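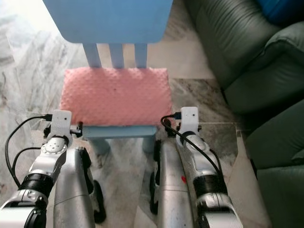 布ものって、ロボットにとってはまだまだ難敵なんですよね。コップや積み木なら形が変わらないから、位置さえわかれば何とかなる。でもタオルやブランケットは、つかんだ瞬間に別の形になってしまう。その布ものを専門にやっている研究室が公開日を開くというので、5月9日、ウーディネまで行ってきました。最初の持ち場は水色の小さな椅子で、座面にはピンクのぽこぽこした布ものが載っていて、銀色の腕が2本、左右からそこへ伸びていきます。床は白とグレーの大理石、すぐ右には深緑の革のソファ。研究室というより、親戚の家の居間に上がりこんだ気分でした。

公開日は朝の10時から。駅から歩いて行けると案内にあったので歩いたら、道を一本まちがえて遠回りになり、着いたときには最初の説明が始まっていました。受付で名前を書いて、靴カバーをもらって、そっと後ろのほうへ。見学者は学生さんらしき人が多くて、あとは家電関係っぽい方、それから私みたいなただの物好き(仕事は翻訳です。ロボットは完全に趣味!)。説明はイタリア語と英語が半々で、質問はどちらでもどうぞという感じでした。

プロジェクトの名前はHameo。家の中にある布を、家の中にある家具の上で扱えるようにする、というのがテーマです。これまでの布の研究は、平らな作業台に四角い布を一枚置いて、真上からカメラで見て、というやり方が多かったそうで、そこで上手になった方策を居間に持っていくと、とたんに駄目になる。台の高さが違う、ふちが丸い、表面が沈む、光が変に反射する。なるほど、うちのソファで洗濯物をたたむときも、机の上とはだいぶ手つきが違います。

で、Hameoの考え方が面白かったんです。布の形を細かく推定するのをいったんあきらめて、「ふち」だけを見る。布のふちと、下にある家具のふち、この二つの関係を手がかりに、両手の置き場所を決めるんだそうです。座面の前のふちから布がどれくらい引っこんでいるか、あるいは垂れているか。そこさえわかれば、中のしわがどうなっていても、最初に指を入れる場所は決められる、という理屈です。

学習のほうは模倣学習で、人が腕を操作してお手本をやってみせ、それをまねさせます。お手本の数は、椅子で150回、ソファで200回。もっと何千回もいるのかと思っていたので、これには驚きました。ただし担当の方によると、数よりも「失敗しかけて直した」お手本が入っているかどうかが大きいとのこと。きれいに成功したものばかり集めると、指が布からちょっと滑っただけで、次に何をしたらいいのかわからなくなってしまうらしいのです。だからわざと、つかみ損ねたところから始めるお手本も混ぜてある。この話をしているときがいちばん楽しそうでした。

その「直し方」を組みこむ部分に、Flitoという名前がついています。仕組みは(私の理解が正しければ)こうです。ロボットは動きながら、少し先に布のふちがどこへ来るはずかを予想している。予想と実際のずれが大きくなったら、いまの動きをやめて、手をいったん引いて、ふちを見なおす。それだけ。聞けば当たり前のようですが、Flitoなしだと、ずれたまま最後まで律儀にやりきってしまうんだそうです。空気をたたむロボット、と説明の方が言って、会場が笑いました。

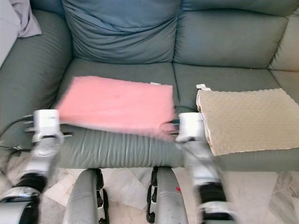

結果の話もちゃんとありました。3月にまとめて行った評価では、全部で691回試したそうです。椅子での成績はもともと悪くなくて、Flitoを入れても伸びはわずか。差がはっきり出たのはソファのほうでした。座面がやわらかいので、指で押すと布もろとも沈んで、予想がどんどん外れていく。そこで見なおしが効いてくるというわけです。壁に貼ってあったグラフも、ソファの棒だけ背丈がぐんと違っていました。

もちろん弱点もあって、これは包み隠さず話してくれました。まず遅い。見なおしのたびに手を引くので、人がやればすぐ済むことに時間がかかります。会場で測っていた方がいて、一枚に105秒だったとか。私は途中から待つのが苦にならなくなりましたが、家電関係っぽい方は腕組みをしていました。もう一つは厚み。重ねた布だと、いちばん上のふちと下の層のふちを取りちがえることがあるそうです。層のあいだに柄の布が見えていたりすると、かえって見分けやすくなる場合と、余計に混乱する場合の両方があって、どちらに転ぶかはまだ整理できていない、と。縫いつけられた小さなタグも悩みの種で、ふちの一部だと思いこむことがあるとか。

そこで質問してみました。タグは切ってしまえばいいのでは? 答えは「それをやると、タグを切ってある家でしか使えないロボットになります」。ごもっともです。光の反射についても聞いたら、床がつるつるなのはわざとで、実際の家に近づけるために選んだということでした。

午後は隣の部屋で、共同で研究しているNugrohoというチームの発表がありました。こちらは腕ではなく指先の話で、布に触れたときのわずかな引っぱりを測って、一枚つまんだのか二枚つまんだのかを当てるというもの。発表は短めで、しかも数式が多く、半分もついていけませんでした。それでも、見本の布を目をつぶって触り、何枚重ねか当てるコーナーは面白かったです。私は三問中一問正解。指先に自信があったのに……。秋ごろにはHameoの手先に組み合わせて試すつもりだそうで、そうなれば重ねた布の取りちがえが減るかもしれません。

帰りぎわ、もう一度ソファの持ち場に寄りました。説明の時間は終わっていたので、若い研究員さんがひとりで片づけをしながら、こちらの細かい質問につきあってくれました。操作する人にも癖があって、右手から先に動かす人のお手本ばかり入れると、ロボットも右手から動くようになるんだそうです。いまは何人かで交代して、わざと癖を散らしているとのこと。こういう話は論文だと一行で終わってしまうので、来てよかったなあと思いました。

次の公開日は未定だそうです。行かれる方は、床が冷えるので厚めの靴下をどうぞ。あと駅からの道は、川沿いではなく大通りのほうです。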